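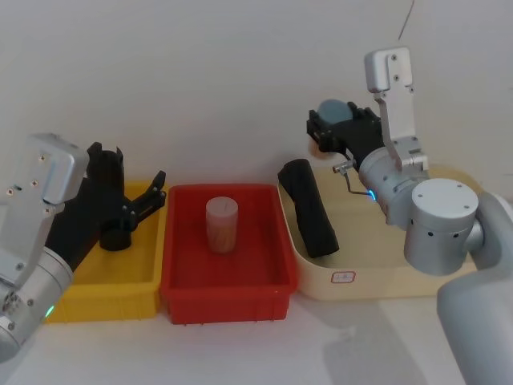 Yellow bin, red bin and a wide cream tray, lined up side by side on a white tabletop.

Sorting with three trays

I have tried all sorts of ways to get through a cluttered cupboard and I keep coming back to this one, mostly because you can set it up in two minutes with whatever plastic bins you've got knocking about. Three containers in a row on a clear table, each with one job. I do the bathroom cabinet like this, the odds-and-ends drawer, the shelf over the washing machine, and last November I did the whole of the garage shelving (it took until 10 at night, but what a lovely sight in the morning!).

What goes where

Yellow is for things that leave the house: charity shop, recycling, the neighbour's lid that has been living with us since summer. Red is for things I need to make up my mind about. The big shallow tray is for keeping, and it wants to be the largest of the three, as you'll always keep more than you planned.

Use different colours if you possibly can. I started with matching white tubs and kept dropping batteries in with the plasters. With a bright yellow and a bright red your hand learns the way very quickly, and anyone helping you can join in without a lecture.

Start with one thing in red

My favourite part! Pick the item you've been dithering over the longest and stand it in the middle of the red bin before you touch anything else. A frosted tub with a flat top is a good sort of thing to begin with, the kind where you can see a bit of colour through the side but couldn't swear to what it is. Open it, sniff it if it's safe to, decide, and move it along. Once the first awkward one is dealt with the rest go much faster.

Try not to let red fill up. When the bottom is covered, stop emptying the cupboard and clear the bin.

Choosing the bins

Ribbed sides are well worth having. Smooth ones bow outwards when you fill them with jars, and they're slippery to carry if you've just been wiping shelves. A rim with a bit of a lip gives your fingers something to hold. I bought mine at the market in Benport, and I've seen much the same thing in the Pliston hardware shop, usually stacked by the door.

Push the first two right up together so their rims are almost touching. A gap between them is where screws, hair grips and loose tablets end up, and then you're on your knees with a torch.

For the keeping tray, go shallow. You want to see everything at a glance, and a deep box hides whatever went in first. Rounded corners are a joy to clean too — one wipe with a damp cloth and the crumbs come straight out.

Labels

Put a small sticker on the front of the keeping tray, where you can see it when the tray is on a shelf. The red-edged white ones are cheerful and cheap (Driren sell them in packs of 216, which has lasted me years and I'm nowhere near the end). Write with a proper permanent pen and write bigger than you think you need to. Tiny handwriting is hopeless from across the room. To get an old label off, warm it with a hairdryer, peel slowly from one corner, and rub away the sticky bit with a drop of cooking oil before washing up as normal.

Where to work

A pale table against a plain wall is marvellous for this, as small dark bits show up straight away. If yours is dark wood, spread an old sheet over it first. Work from left to right if you're right-handed, with the cupboard contents on the floor or a chair, so the tabletop stays free for the bins.

When you've finished, take the yellow bin straight out to the car or the doorstep. Mine once sat in the hall for a month and half of it crept back into the cupboard! Then rinse all three in warm soapy water and dry them upside down on the rack.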